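3 min read

Maluleke Capital is hiring a junior equity analyst for its Gilton office. The job covers small and mid-size industrial stocks, and you will report to Kanchan Pal, head of research.

You will update earnings models, read company filings and write a short note before the market opens. Hours are early — the desk meets at 6:30 — and Wednesday is a work-from-home day.

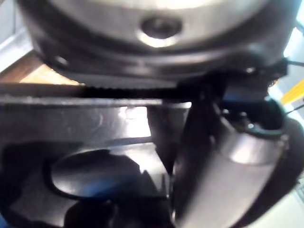
Metal housing with a toothed strip underneath.

You need a degree in finance, accounting or math, and good spreadsheet skills. Send a resume and a 500-word note on any listed stock to Inmaculada Rivas by the end of February.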